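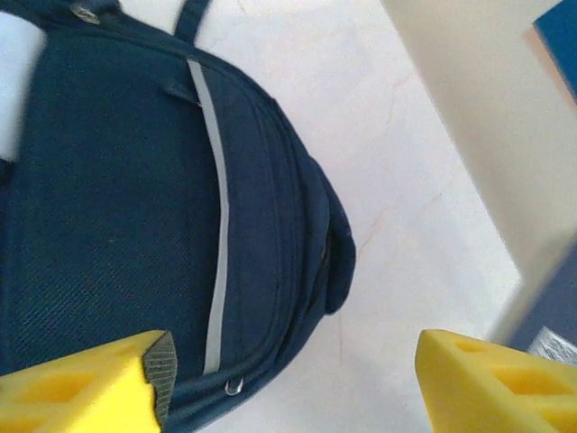 **Monday, bench 2. Task: books into backpack, two arms, remote control.**

Operators: Khang on leaders, me on logging. Kamlesh wrote the task text and wants "put the books in the backpack" kept as one instruction, not split by arm. Fine for now.

Setup:

- Follower gains as last week. Left wrist still lags the leader on fast moves.
- Episode limit raised to 700 steps. At 500 Khang kept timing out with a book halfway in.
- Books placed by hand before each take, positions changed every time. Bag stays on its back.

Order of work as taught: one arm holds the bag by the top edge, the other picks. Swap if the book is on the wrong side. No handovers in the air.

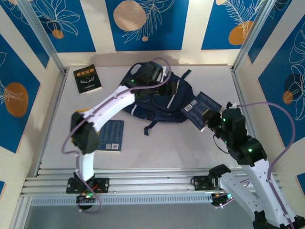 Right gripper on a dark blue book, left arm over the bag.

Flat books are the hard part. Fingertips skate on the cover unless the approach is low and comes in from an edge. Khang now closes slowly and waits a beat before lifting. The pause will be in the data, so the policy will probably learn it too.

Thick paperbacks are easier to grip but the pages spread under load. Cut grip current by 30 percent and asked for a grasp nearer the spine where there's a choice.

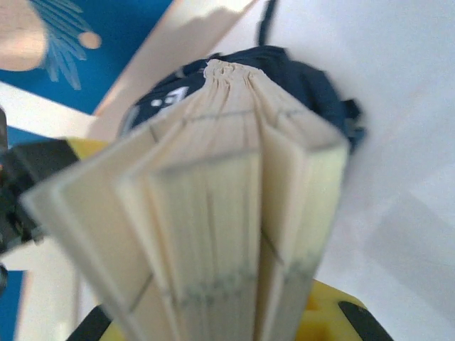
Diễm Vương disagrees about the spine: she would leave the grasp point to the operator and get the variety, then drop the bad takes at review. Agreed to try it her way for the next block and tag those episodes separately.

Other notes:

- Wrist view is mostly book once something is held. Fixed view has to carry the insertion.
- Leader trigger on the right needs recalibrating, closes early.
- Takes with an operator restart go in the reject folder, no trimming.

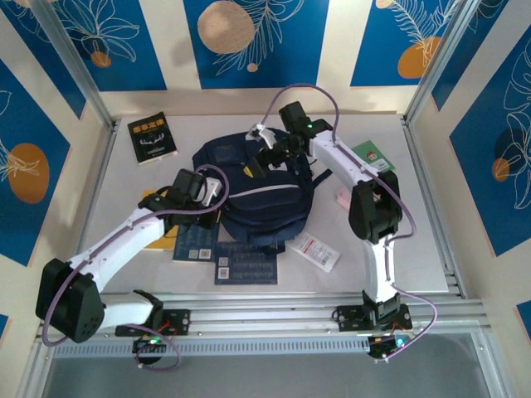 Both grippers at the top of the bag.

To do: recalibrate trigger, send Tín the tagged list, ask Kamlesh if closing the zipper is in scope.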